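3 min read

The Corkby deck-mounted tub filler set in matte black

We have been selling bathroom fittings at Barka for a good while now, and the Corkby is the set people ring us about more than any other, usually with a tape measure in one hand and a half-finished bathroom behind them. It's a tub filler that mounts on the rim of the bath, so there are no pipes to chase into the wall and no tall floor column to walk around in the middle of the night. If your tub has a flat, solid rim and you can get underneath it, you are most of the way there.

In the box you'll find the gooseneck spout, the two handles, the diverter, a hand shower with its hose, and all the washers and backing nuts. The bodies are brass under the black coating. We also put in a paper template, which we'd ask you very kindly to use, even if you have done this before. Tape it down, step back, sit in the dry tub for a minute and pretend to reach for the hot water. It feels silly, and it has saved more than one customer from drilling in the wrong place!

The spout reaches 173 mm from the center of its base, and it will sit happily on a rim up to 50 mm thick. For anything thicker you'll want the Jekeo extension kit, sold separately, which has longer threads and an extra set of nuts. Please leave 200 mm of clear space under the rim for the hoses, as they don't like being bent sharply, and a kinked hose is by far the most common reason for a weak flow.

Cleaning is easy enough if you keep up with it. The matte black coating shows dried water spots more than chrome does, especially where the water is hard, and it does not care for scouring powder or anything with bleach in it. Warm water and a drop of dish soap will do nicely.

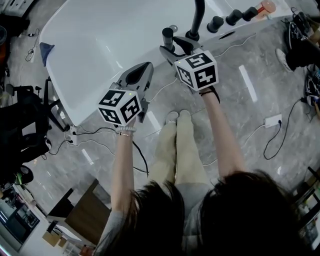
A soft cloth is the best friend this finish has, and we tell everybody to keep one within reach of the tub and go over the fittings after the last bath of the day. A small blue one on the edge of a glossy white tub, like this, looks perfectly at home, and you can see how well the black fittings and the curved spout stand out along a pale rim. If you'd like a gentler shine on the bath itself, our Rakena tub cream is safe to use right up to the base of each fitting - just wipe away what gathers in the joint.

The set carries a 3 year guarantee on the coating and the cartridges. New stock is due in March, and orders placed before then will go out in the order we receive them. Spare washers and cartridges can be ordered on their own from the parts page.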